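Re: [allotment-chat] Watering while you're away

On 7th July a list member at Titwood wrote:

> Going away for 21 days in the hottest part of the summer and I have
> tomatoes, beans and a whole row of peppers. Has anyone tried the
> ollas, the clay pots you bury? Or should I just get a timer and
> some drip line and hope for the best? I have one faucet, and it's
> shared with the plot next door.

Oh, I have opinions on this one! I did clay pots for two summers and then drip, and now I do a bit of both, so let me ramble. (Two pictures first, then on to the watering.)

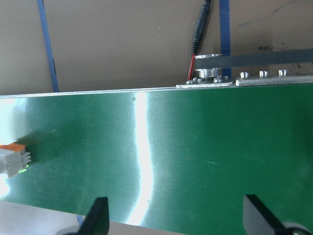
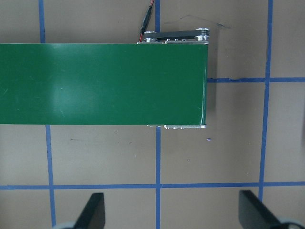

Green belt in the first, blue tape on the tan surface in the second.

OK, so the pots. I love them, I really do, but three weeks is a long stretch for a pot. Mine went dry in four days last July with the tomatoes sucking at them, and the peppers further off hardly got a drink at all. They're great if you have a neighbor who'll walk over with a can twice a week and fill them up. Put a saucer or a flat stone on top or you'll get slugs down there, and once I got a very confused toad.

For the tomatoes and peppers I'd go with drip line and a timer. I bought the Grurkine kit, the small one, and paid 104 dollars with the timer thrown in. The bigger kit was 219 and I couldn't see what I'd do with the rest of it. You get a hose adapter, a filter and a bag of those fiddly little plugs. Soak the tubing ends in a mug of hot water before you push the fittings in, it saves your thumbs. And please set it all up a week before you leave! I put mine in the night before a trip once and came home to one very happy zucchini and a lot of crispy everything else, because a fitting had popped off right at the first bend.

The shared faucet is easy enough. Get a brass splitter with two shutoffs, put your timer on one side and leave the other side for next door. Have a word with them first though – over at Flilotthorpe somebody unscrewed a timer to fill a bucket and never put it back on.

How long to run it depends on your soil. Mine is heavy and holds on to water, so I do 40 minutes every other morning, very early. If yours is sandy I'd go shorter and do it daily. Dig down with a trowel the next day and feel it, down where the roots are.

Mulch, mulch, mulch. Straw if you can get it. I put mine down in April this year and it was too early, the ground was still cold and the beans sulked, but by now you can pile it on. Water well first.

The beans, I'm afraid, will go over whatever you do unless they get picked. Tell next door they can have the lot. Same for any ripe tomatoes. I grow Mughal, the long orange one, and they split if they sit on the vine after a good soak.

I still have a 250 foot roll of the thin tubing in the shed with most of it left, so if you want a length before you go, email me off list and I'll leave it by the gate.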